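Week 4: Vukadinović and the café novel

Right, I hope you all got through the first 122 pages of Drernora. I know, it's slow! Blagoje Vukadinović wrote most of it in longhand at a corner table in Gokon, and I reckon you can hear the room in it (all those half-caught bits of talk, the neighbours who wander in and never come back).

Mark the passages where the narrator stops mid-thought. I've got 23 of them pencilled in my copy and I'm still finding more.
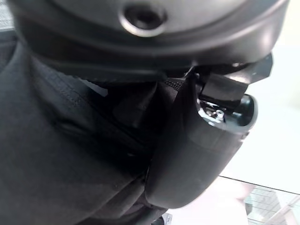 Why does the narrator never name his home town?
My reading is that naming it would fix it in the past, and he's still living there in his head. Have a look at the ferry chapter and see if you agree.

For next time, read the Pustus letters, the short ones only. Essays are 2,000 words, due in July, and please use the Yip translation so our page numbers match.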